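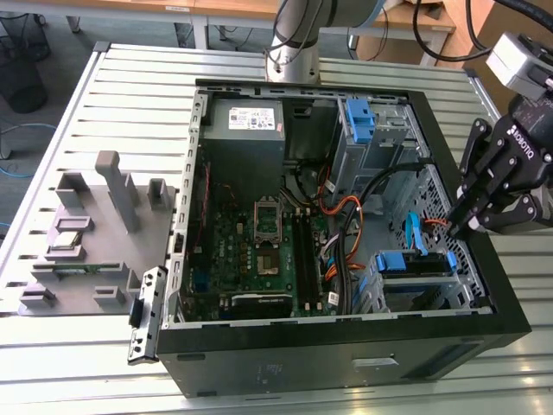 Katia Colombo commented: I had the same problem with our table last season, so I am following this. Please write also if the forfeited match was counted or not, because it changes everything.

Two teams level on points in a small rugby league competition, who goes to the semi-final?

Posted Jun 21, 2019 by Samuele Bellini

Good evening to all. I help with the results for an amateur competition with five teams. Each team plays the others one time, and the first four go to the semi-finals. Now the regular matches are finished and two teams, Neseck and Peritz, are level on competition points for the fourth place.

Neseck scored 155 points in total and conceded 107. Peritz scored 107 and conceded 93. So if we look at the difference, Neseck is in front. But Peritz won the match between the two teams, and their coach tells me that the direct match must always be considered first. He is very sure about this and he has already told his players that they are in.

Our rules have one page only. They say "in case of equal points the better team will be placed higher," and they do not say what is better. Is there a general rule in the sport that I can use? I must send the semi-final program in a few days and I would like to be correct with both clubs.

Edited to add, after the comment of Katia: no match was forfeited. All were played to the end.

Debora Fiore

Points difference. It is always points difference in rugby league. Neseck goes through.

Arturo Pagano

I am sorry but I do not agree with the word "always" in the reply before mine. Many rugby league competitions do use points difference first, and this is what most players expect. However, it is a rule of each competition and it does not come from the laws of the game. The laws tell you how to play the match and how to score. They do not tell you how to make the table. I have seen local tournaments where the direct match came first, and others where the first thing was the number of tries.

So I would proceed in this way. First, look if your competition is affiliated to a regional or national body. Often there is a sentence, sometimes at the bottom of the entry form, which says that everything not written in the local rules is decided by the rules of that body. If you find this sentence, you have your answer and you do not need to discuss with the coach.

If there is no such sentence, look at the previous seasons. Did it happen before that two teams were level? If in the past you published a table with a column for the difference, and teams were placed by that column, it is a strong argument. The clubs saw it and accepted it.

Only if you find nothing, the organizers must decide. In this case write to both clubs with the same message, at the same time, and explain the reason. I would not ask the two clubs to vote, they will vote each for itself. A deciding match is possible if there is a free date, but the players will be tired for the semi-final and the team waiting for them has an advantage.

For next season please write the complete order in the rules. For example: points difference, then direct match, then tries scored, then a coin.

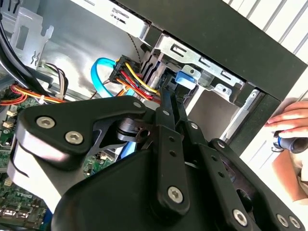

Gripper and open computer case

Agata Lombardi

Arturo explained it well. I add one small thing from my experience with the Cattaneo tournament. Check the scores again before you send any message! We had a match sheet where a conversion was written for the wrong team, and after the correction the two teams were not level anymore. Ask both clubs to confirm their results in writing.

Samuele Bellini commented: Thank you to everybody. I found the entry form of two years ago and there is the sentence about the regional body, at the bottom, as Arturo said. Tomorrow I will call them to ask which rule they apply, and I will check the match sheets tonight.

Debora Fiore commented: It will be points difference.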